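Robotics Club: handoffs, finally

Quick one this month, typing between classes. The two-arm group has moved on from stacking and is doing handoffs now. Left arm has the box, right arm takes it, left lets go. Sounds easy. Is not easy. Goal for March is 100 runs in the log before the Duvard meet, and the log is a mess so please write your runs down!!

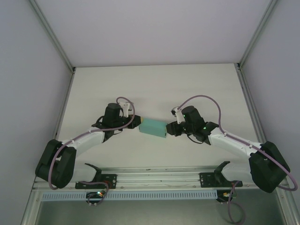 Both arms on the teal box, mid-air.

Ifeanyi Ogbonna rewrote the timing over break so the second gripper closes slower. Default was 900 milliseconds between close and release, he has it at 815 and wants to go lower. Talk to him before you touch that file. Seriously. Also the wrist cameras are worth a look if you havent seen the feeds yet, you get a much better idea of the angle than from standing at the bench.

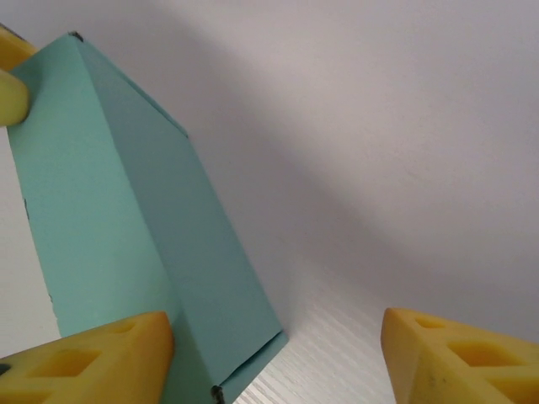

Wrist camera view, teal box and yellow fingers.

Same box for all runs please, dont swap in a new one halfway thru a set. Scuffs are fine. Team Kadatness (yes that's the name, it won the vote) is on the pickup half of the routine, getting a box off the table when it's sitting at an angle.

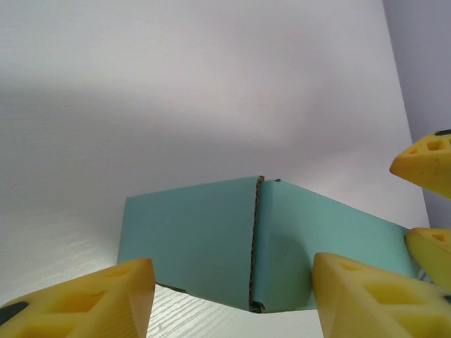

They want two more people, no coding needed to start. Just patience and a notebook.

Money: we're at 2875 dollars for the year after the Lindia grant, travel comes out of that. Permission slips to Mr. Zupan by Saturday, paper ones, he does not want them emailed.

Lab opens at 3:15 as usual. Bring a snack, keep it off the bench.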